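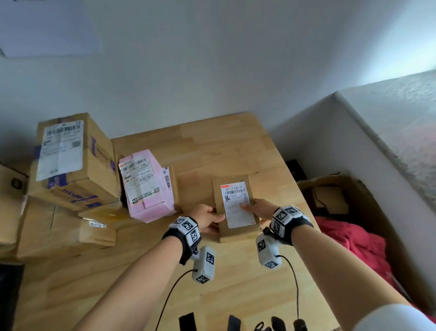 Kenneth Maglaya wrote in to ask why a parcel bench needs a dedicated crate at all, when problem parcels can be pushed to one end of the table and dealt with at the close of the shift. The question was posted under the March review of the Breteck bench. It deserves a longer reply than the comment box allows, and the crate had been on the bench long enough by then to be reviewed separately.

Skelta vented crate, large, black
Reviewed for use as an exception bin at a parcel bench
Posted Thursday, April 2, 2026

What it is

The Skelta is an open-top black plastic crate with rows of rounded rectangular slots in the side walls and a slotted floor. It is sold mainly for produce and for storage on open shelving. No lid was supplied and none was ordered. It has no label holder and no flat panel intended for a sign. The listing describes it as a general-purpose container, and the printed sheet in the box covers stacking and washing.

How it was used

Returns and incoming parcels for Baluyot are checked on a light wooden bench against a white wall. Each parcel is set down label up. The label is read, the carton is looked over, and the parcel goes to the back of the bench or into the crate. Parcels go into the crate when the label does not match the list, the barcode will not read, or the packaging is damaged to a degree that needs a second person to decide. The sign on the crate says 异常件, the term used on the order sheets for irregular items, in red marker on white paper.

The trial lasted four weeks. Almost 400 parcels crossed the bench in that period, mostly small cartons. No weight measurements were taken, and the crate was not tested to failure.

Capacity and footprint

The large size is large for a table. It sits on the left side of the bench and takes up space that would otherwise hold incoming boxes. Small cartons can be laid on the floor of the crate with their labels facing up, and this is the arrangement worth preserving. Once a second layer is added, the lower labels are covered and the crate becomes a pile with walls. We set a rule that the crate is cleared when the floor is full. The rule works, but it depends on the person at the bench and owes nothing to the product.

Long or tall parcels are a problem in any crate of this shape. Stood on end they tip against the wall when the crate is moved. Those were kept out of it and marked separately.

Anyone with a short bench should measure before ordering. The footprint at the rim is wider than at the floor, and the listing gives only one set of dimensions without stating which it is.
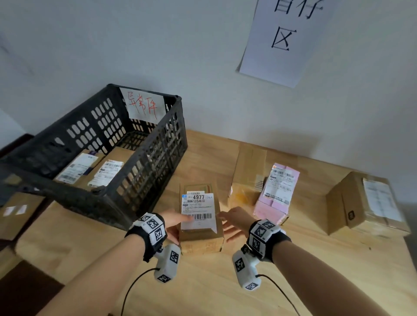
Holes are the wrong choice for this job, one reader commented, because a loose packing slip will find its way through them sooner or later. The reader uses a solid-wall tote and recommends the Hakar for the purpose.

The objection is fair in principle. During the trial, two packing slips that had come away from their parcels were found on the bench under the crate. Both had passed through the floor slots. Nothing was lost, but a slip found under a crate has to be matched to a parcel again, which takes longer than the original check. A sheet of cardboard cut to fit the floor solves it and should be considered part of the setup cost. It also gives small cartons a flat surface. On the bare floor, the corners of very small boxes can catch in the slots when slid.

A Hakar solid-wall tote was borrowed for comparison. It kept paper in, and its smooth sides took tape well. It was also harder to see into from a seated position. With the Skelta, the slots show whether there is anything inside without standing up or leaning over. That was of more practical use than expected. A parcel forgotten in an exception bin is usually a parcel that could not be seen.

Attaching a sign

Signage is the weak point. The slotted walls offer limited area for tape. A sheet of paper on the outside front is rubbed by sleeves and by cartons being slid past, and the first sign failed at the corners for this reason. Moving the sheet to the back of the crate, facing the user, corrected it. There it is out of the path of the hands and readable over the contents.

Points on the sign itself:

Use a thick marker. Ballpoint cannot be read from standing height.
Tape all the corners, and run the tape onto solid plastic between the slots.
Keep the wording short. A list of reasons was tried and was ignored.

A molded panel or a clip-on card holder would improve this crate considerably. Skelta offers neither for the large size.

Handling and wear

The rim is comfortable for a short carry. Loaded with small cartons, the crate can be tilted toward the user for sorting, and the walls do not flex enough to matter. It slides on wood without much effort. We did not check the bench surface for marks underneath.

Black plastic shows cardboard dust. The dust collects along the slotted floor and in the corners, and scuffs are plain to see. None of this affects use. A dry brush clears most of it; a damp cloth leaves streaks that look worse than the dust did. Buyers who care about appearance should look at the gray version, which we have not handled.

The answer to the original question

Pushing problem parcels to one end of the bench works while a single person is on shift and finishes what they start. It fails at handover. A parcel on bare wood has no status, and the next person will treat it as unchecked or as done, depending on which end of the bench they believe is which. Before the crate was introduced, three parcels were checked in twice for this reason. There were none during the trial. The sample is small and the staff knew a crate was being tested, so the figure should be read accordingly.
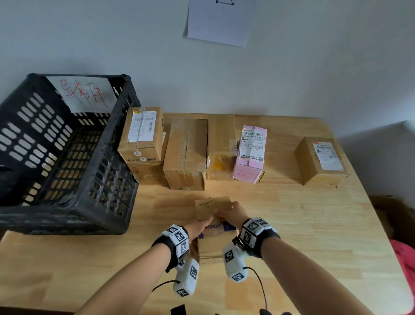
Skelta crate with its red-marker sign, left; parcels lined up along the back of the bench.

Purchase notes

For a bench that handles mainly small cartons, buy the large Skelta and cut a cardboard floor for it on the first day. For a bench that handles envelopes or anything with loose documents, the Hakar is the better product and the poorer visibility has to be accepted. Neither is suitable for long parcels.

The medium Skelta was not tested. On paper it would fit the Breteck bench with more room left for incoming boxes, and a reader who has used one is welcome to send in the rim measurements.

Rating: 3 out of 4. One point is deducted for the lack of any place to mount a sign.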